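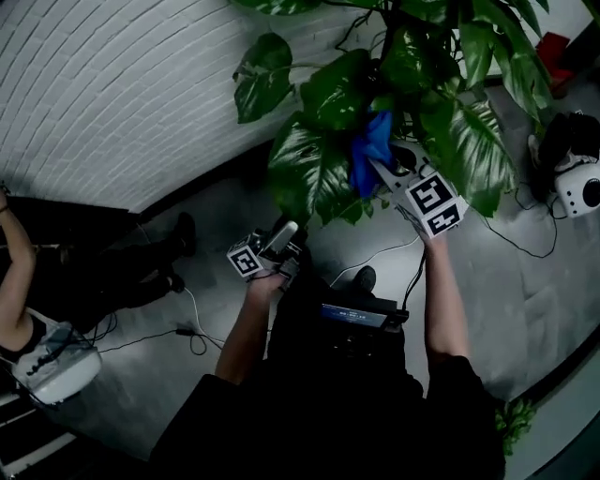

Unit 4 — Leaf care for indoor foliage plants
Handout for the Interior Plant Care evening course, Eglītis center
Instructor: Dzintra Paulauskas
Revised 2023-04-15, replaces the November version (throw that one out, the dilution was wrong)

What we cover tonight
Dust, how to wipe, what not to put on a leaf, a bit on pests. Watering is Unit 5, please hold those questions.

Why bother
Leaves take in light through the upper side. Dust sits on top, less light gets in. Indoors there's no rain to rinse it off. Big smooth leaves show it first — pothos, philodendron, rubber plant, monstera. Also you find pests much sooner if you handle the plant regularly. Most of the mite problems I get called out for had been going on a good while.

How often
Offices, lobbies: every three to four weeks
Kitchens: more, grease holds the dust
Near a street door: every two weeks in winter
Do the finger test. Grey finger = wipe.

Cloths
Soft, no seams if you can get it. Old T-shirt is fine. Microfiber fine too but wash it without softener. Use a bright color for leaf cloths and keep them apart from the floor and sink ones. Blue against green is easy to spot, you won't leave it hanging in the plant. Two cloths per plant, one for each hand.

Wiping, large leaves
1. Look first. Undersides, stem joints, new growth. Webbing or sticky patches, stop and go to the pest section.
2. Dampen the cloth, lukewarm water, wring hard. No drips.
3. Support the leaf from below with one hand. Don't skip this. Heart-shaped leaves snap at the stalk if you press from the top only.
4. Wipe from the stalk end out to the tip. One stroke, two at most. Light pressure.
5. Fold the cloth to a clean side every few leaves.
6. Underside, same direction.
7. Work from the top of the plant down, dust falls.
8. Turn the pot a quarter and repeat. If the pot is too heavy walk round it.

Leave alone
Leaves still unrolling. Hairy leaves (African violet, some begonias) — soft dry brush for those. Cactus, obviously. Anything with a powdery bloom, the bloom doesn't grow back on that leaf.

Variegated plants
Pale parts have less green in them so they do less of the work. Keep these extra clean and near decent light. Pale areas also bruise and brown easier, so go gently. If new leaves are comming out plain green, move the plant closer to the window and cut back to the last streaked leaf.

Not on leaves
Milk, mayonnaise, olive oil, furniture polish. All of them leave a film and the film catches more dust. Leaf shine sprays: I don't use them. If a client insists, top side only, never below, the pores are mostly underneath.

Pests, short version
Spider mites: fine webbing, pale speckles. Rinse, wipe, repeat weekly.
Mealybugs: white fluff in the joints. Cotton swab with rubbing alcohol, test one leaf first.
Scale: brown bumps that scrape off with a nail. Same swab, more patience.
Any of these, bag the cloth and wash it hot before it touches another plant. Move the plant away from it's neighbors.
Pothos and philodendron sap irritates skin, wear gloves if you are cutting. Keep trimmings away from pets.

Case for discussion
Willilus job, an office building with 119 foliage plants over three floors. One person wiping took roughly 22 hours per round. How would you split it? Which plants do you do every visit and which every second one? Bring a rough schedule, half a page is enough, no need to type it.

Reading
Course binder, pages on leaf structure. The Prundance price list for cloths and brushes is at the back, prices may have changed.

Next time
Unit 5, watering and drainage. Room 228. Bring one pot WITH a saucer, plant optional.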